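2020年7月25日,星期六
文/Katalin Bognár

第四章 抽屉与阻尼滑轨的安装和调整

读到这里,说明您的柜体已经立起来了,而且大体是直的。若还不直,请回到第三章,本章的一切调整都救不了一个歪柜子。

4.1 开工之前

Prirudus系列抽屉每只配左右滑轨各一根,轨身内侧压有字母L和R。包装袋上也印了L和R,偶尔与袋内之物不符,请以轨身为准。

需要自备:十字螺丝刀、水平尺、铅笔。电动螺丝刀可以用,扭矩请调到最低一档。刨花板上的螺丝孔只有一次生命。

4.2 固定滑轨

1. 把滑轨完全拉开,按下中段的黑色卡舌,将内轨抽出,放在一边。别放在地上,您会踩到它。

2. 在柜体侧板内侧找到预钻孔。最下面一排给底抽用,往上每隔7个孔为一只标准抽屉的位置。高抽屉请查附录乙。

3. 外轨前端应比侧板前沿缩进5毫米。先拧前孔,再拧后孔,两颗都不要拧死。

4. 用水平尺靠一下。水平了,再拧紧。

5. 另一侧照做。左右高度必须一致,“看着差不多”在滑轨这里不算一种度量单位。

注意:早期批次的后孔是椭圆形的,便于前后微调。新批次改成了圆孔,便于什么,我问过工厂,至今没有答复。

4.3 装入抽屉

1. 将内轨扣在抽屉底部两侧,听到“咔”的一声为止。没有声音就是没有扣上。

2. 双手托平抽屉,两侧同时对准外轨,慢慢推入。

3. 推到一半时会有一点阻力,属正常现象。继续推到底,再拉出,如此反复三次,滚珠架会自己归位。

小心:推入时阻力很大,请立刻停手退出来重新对准。滚珠一旦散落,会滚到冰箱底下,并在那里度过余生。
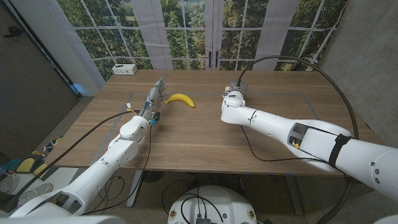 4. 装好之后,先空着试开合。阻尼器在行程的最后一段才接手,之前那段抽屉走得快是应该的。

4.4 调整面板

面板与相邻面板之间的缝隙应上下一致。抽屉底部前端左右各有一个灰色拨轮:

向外拨,面板升高;向内拨,面板降低。每次拨一格,关上,看一眼,再拨。一口气拨五格的人,通常会再一口气拨回来。

左右方向的调整在抽屉侧帮的小盖后面,用十字螺丝刀,顺时针向右。Dudás面板较重,调完请再紧一遍固定螺丝。

如果所有缝隙都对,唯独有一条不对,多半是柜体的问题。参见本章第一段。

4.5 承重与保养

标准抽屉限载300牛,换成厨房里的说法,一摞铸铁锅就差不多到头了。阻尼器的保养检查周期为2,000次开合,如果家里有幼儿,这个数字来得很快。

滑轨出厂时已上油,请勿再喷任何东西,食用油尤其不行。每年12月大扫除时用干布擦去轨面的灰尘即可。

拆卸时清空抽屉,拉到底,同时按住两侧卡舌向上提。只按一侧也能拆下来,只是之后就装不回去了。

下一章讲转角柜。请先休息一天。

读者留言

锅比碗多:包装袋上的L和R果然是反的,拆了两遍才看到4.1。我有跳着看说明书的毛病,认了。

Kristine Policarpio:请问Dusurico的旧滑轨能不能直接换成这个?孔距看着一样。

Katalin Bognár 回复:孔距一样,轨身厚度不一样,换上以后抽屉会蹭侧板。要换就连侧帮一起换。

老城南装修中:拨轮那段写反了吧?我这里向外拨是降低。

老城南装修中:不好意思,我抽屉翻过来看的。

米粒妈:Mamum的分隔盘放进标准抽屉差一点点,要不要锯?有锯过的朋友说一声。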